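# Zulorgate two-finger gripper: what you get for £619

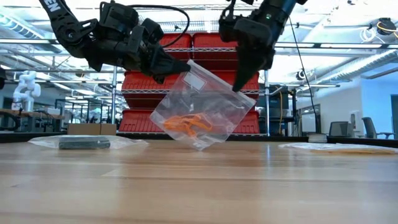

The Zulorgate is sold on the strength of one claim, printed large on the box and repeated in the manual: it will handle "everyday soft goods" straight away, with no tuning. We stock it, so we have an interest in believing that, but we've stopped taking sentences like it on trust. Soft goods covers a lot of ground. A folded towel is easy. A clear zip-top bag with a tangle of orange stuff lying in the bottom is another matter, because the weight hangs at one end and the film creases wherever you take hold of it. With two arms on the job, a multi-fingered gripper pinching one top corner and a two-finger one reaching in to the other, you find out quickly how much of the work is done by the fingers and how much by whoever set the poses. Bags are what most of our customers ask about, so bags are what this page is mainly about.

## What it does well

Closing force is adjustable in 4 steps, and the lowest is gentle enough for thin film. The fingers are long and narrow, so they get in beside another gripper without the knuckles knocking, and that matters more for two-arm work than anything on the spec sheet. Changing the fingertips takes a hex key and a couple of minutes. We like the mounting plate as well. It is plain and flat, and it doesn't need a special adaptor that costs half as much again.

## What it does less well

"No tuning" is wrong. Out of the box the default closing speed is too high for anything that crinkles. The fingertip pushes the film away before it pinches it, and you end up holding air. Turn the speed down in the Dako controller (page 59 of the manual, for some reason under "Safety") and things improve a good deal.

The standard tips are smooth. They are fine on card and stiff plastic, poor on bags lying flat on a table. A flat bag gives a two-finger gripper almost nothing to get under, and we would plan on one of these:

- the ribbed tips, sold separately
- a second arm to lift a corner first
- a feeder that presents the bag upright

None of those is mentioned in the sales leaflet. The leaflet does mention "human-like touch". There is no touch sensor in this gripper. It reads motor current, and it will report a good grip on a fold of film that is about to slide out.

## Compared with the others we sell

**Inar multi-finger.** Better at pinching a loose corner, since the extra fingers steady the film. Also slower, dearer and fussier about cables. If your work is mostly bags and pouches, look at this first, and budget for the setup time.

**Reinholz parallel.** Strong, dull and dependable. Good for boxes and bins. The jaws are too wide for corner work and we wouldn't recommend it for bags at any price.

**Zulorgate.** Sits between the two. As the second hand in a pair it earns its place. As the only hand, on soft packaging, we have our doubts — and we'd sooner say so than process the return.

## In the box

- gripper with smooth tips fitted
- one control cable, which is short; measure your arm first
- 4 mounting screws
- printed manual

Controller not included. The gripper will run from a Dako or from any controller that speaks the same protocol, though the maker only answers support questions about the Dako.

## Before you order

Send us a few of your own bags, filled as you would fill them. Annick Paquette runs the trials on our bench and will tell you which tips held and which didn't. The trial is free if you go on to buy a gripper from us, whichever one it is. Please don't send the maker's video and ask whether yours will look like that. The video is sped up, and the bag in it is stiffer than anything we've been sent by a customer.

Returns are accepted on unused grippers only. Fitted tips count as used.

Price £619 excluding VAT, checked 2/26/20. Ribbed tips and spare cables are listed under accessories.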